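Intro to Household Textiles, Unit 4: Why Fabric Shrinks
Notes by Csenge Vincze

Okay, picking up where we ran out of time. I'd promised to get back to the wool question, so let me do that first and then go on to cotton, where most of your sweaters-gone-wrong stories really belong (I read all 23 of them, and I felt for every single one of you).

There are two kinds of shrinking and people mix them up all the time. The first is relaxation. Yarn gets pulled tight on the loom or the knitting machine, the finishing holds it there, and then the first wash lets it go back to the length it wanted to be. The second is felting, and you only get that with wool and other animal hair. The fibers have tiny scales, the scales catch on each other when you rub them in warm soapy water, and once they've locked up you can't talk them out of it. I've tried. I used hair conditioner on a felted cardigan for an entire evening and ended up with a very soft felted cardigan.

Rehema asked whether heat alone does it. Mostly no! Heat helps, but the rubbing does the damage, so a wool sock can sit in warm water just fine if you leave it alone. It's the tumbling that ruins it. A sudden change from hot to cold doesn't do it any favors either. 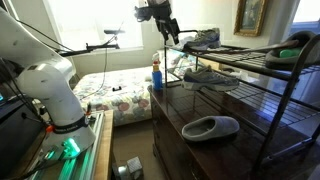
Photo: Kornél Bakos

Now cotton. Cotton swells in water: the yarn gets fatter, and because each yarn has to bend over and under its neighbors, a fatter yarn needs a longer path. The length has to come from somewhere, so the cloth pulls in. That's why a plain tight weave and a loose one from the same yarn can behave so differently. Jersey is worse again, since the loops can change shape, and you get the T-shirt that's shorter and wider than the one you bought.

How to measure it, for your homework:

Cut a square of unwashed cotton and mark two points 20 cm apart along the lengthwise grain, with another pair across. Use laundry marker or a few stitches of thread. Wash it, dry it flat, don't iron it, and measure again. Take the loss, divide by the original length, multiply by a hundred. If your 20 becomes 19, you've got five percent. Write down both directions, please, because lengthwise is nearly always bigger and I want you to see that for yourselves.

Do the wash a second time if you can stand it. The second number should be a lot smaller, and that tells you how much of the first one was relaxation.

Reading: the Dobos handout, then Imberg from page 143 up to the dyeing chapter. Skip the tables on linen, we'll do those in November.

Swatches go in the blue folder outside my door, with your name on the back.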